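The Pot That Never Leaves My Counter

I gave up on a proper stove supper sometime in February, when I moved into 36 square meters with two burners and a landlord who'd clearly never fried an onion. My friend Dewanti Wuisan told me to get an electric pot and stop moaning, so I did — and I've cooked in it nearly every night!

Mostly it's soup. Lentils, noodles, chicken with far too much ginger (my weakness). But the thing I really love it for is sweet potatoes. You pick small ones, scrub them, leave the skins on and let them go until a fork slides in. Dewanti peels hers first and we've argued about this more than once.

The other joy is the dishes, or the lack of them. One pot, one plate, maybe a spoon, and everything goes in the rack by the wall.
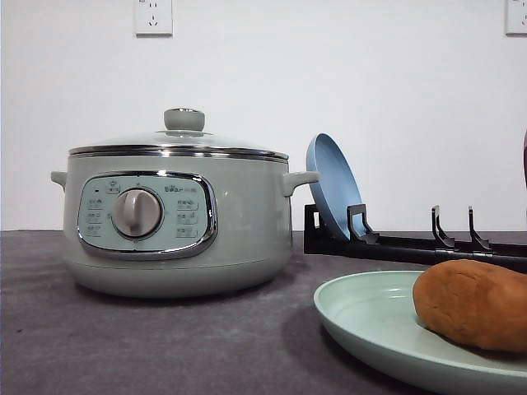

I eat mine with salt and a bit of butter, standing up half the time, and if there's one left over it gets mashed into pancakes the next morning. Dewanti says that's the best thing I make. She still won't leave the skins on, though.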